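Feb 10, 2024

**Does a longer warm-up help a school team? Project report, draft 2**

Our coach at Cunitz says a long warm-up wins close games. I wanted to see if that holds up, and I doubt it does.

I used the score sheets from our handball season, which began in August. We played 15 games. Before four of them the bus was late and we warmed up for less than half the normal time. My idea was that those games should look worse if the coach is right.

They didn't look worse. We scored 70 goals in the four short warm-up games, and 292 in the whole season. That is 17.5 goals a game after a short warm-up and a little over 20 after a full one, so at first it seems like a point for the coach. But two of the four were away at Zarkari and Salazar, the strongest teams in the league, and we always score less against them. When I compare only games against those two, the gap is gone.

**Problems with my data**

- Four games is a tiny group.
- Warm-up times came from memory, up to a week later.
- Goals scored says nothing about defense, and I left out goals let in.

The Stameo training app claims to measure "readiness." I tried it and couldn't find out what the number was made of, so I didn't use it.
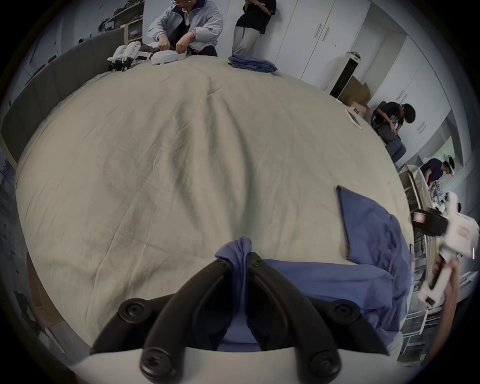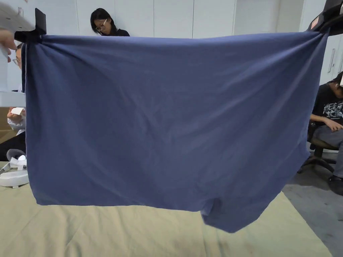
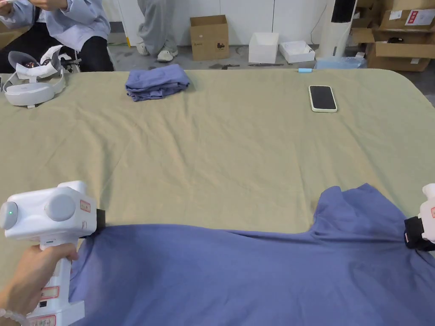
Blue cloth in all four.

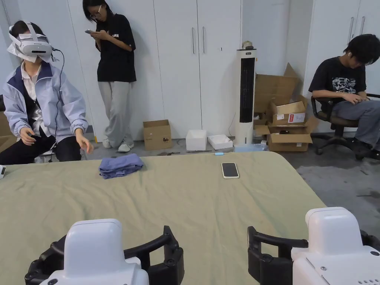
Khairul Pelupessy read the draft and wrote back that a late bus also means a bad mood and no time to eat, so even a real gap wouldn't have told me much about warming up.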